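House rules for a robot that folds towels

I have wanted to write this one up since February, when we finally got our written rules for the folding cell down to a single side of paper. It used to run to 6 sheets in a plastic wallet, and I can tell you how often they came out of the wallet. Now there is one page taped up at Plemlow, next to the stop button, and people read it while they wait for the kettle!

A bit of background for anyone new to the blog. We run a small bench where a robot arm picks up cloths, shakes them out and folds them. The planning software is Tistico, the job log lives in Siltel, and the whole lot sits in a corner that used to be a stockroom. The machine is good fun. What has surprised me is how much I enjoy the dull side of it – the limits, the checks, the wording of a rule so that two tired people read it the same way.

Take speed. We used to say "slow when someone is near", and everyone had their own idea of slow and their own idea of near. The page now says 400 millimetres per second whenever the gate is open, and the controller enforces it. With the gate shut the arm may go up to 2000. Two numbers, both on the page and both in the settings file, and whoever changes one has to change the other in the same sitting and sign for it.
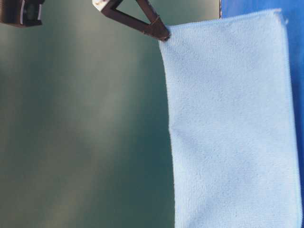

Grip rules are my favourite part of the page, and the part we argued over longest. Cloth is soft, so it is tempting to think the gripper can do as it likes, but a bad pinch drags the weave and you end up with a tired corner after a few hundred lifts. So our rule is one corner first, held by the very tip, with only a small gather of fabric in it. The pale blue microfibre towel is held just that way, by its top left corner, and the rest is left to hang. Then comes the pause. The arm holds still until the cloth has stopped swinging, and only then may the second grip be planned. I love the pause. It costs us hardly any time and it makes the next step so much calmer to watch.

The same section covers wear. Any cloth with loose threads at the hem gets a note in Siltel, and it stays in use until someone has looked at it by hand. We do not let the software retire cloths by itself. We tried that for a while and it binned half a shelf of perfectly good ones (sorry, Harahap, those were yours).

Gripper fingers have their own line on the page: wipe before the first run, look along both edges, run a thumbnail down the seam, swap at 380 hours whether they look tired or not. I was against the fixed number at first and wanted to go by feel. I have changed my mind completely, mainly from reading our old notes and finding that "feel" meant leaving it until a finger cracked.

Next on my list is the rule for restarting after a stop. At present it says "check the area and reset", and I would like it to say which way you walk round the bench, what you look at and who presses the button. If you have a restart rule you are happy with, on any kind of arm, please post it in the comments – I will read every one, and the long ones twice.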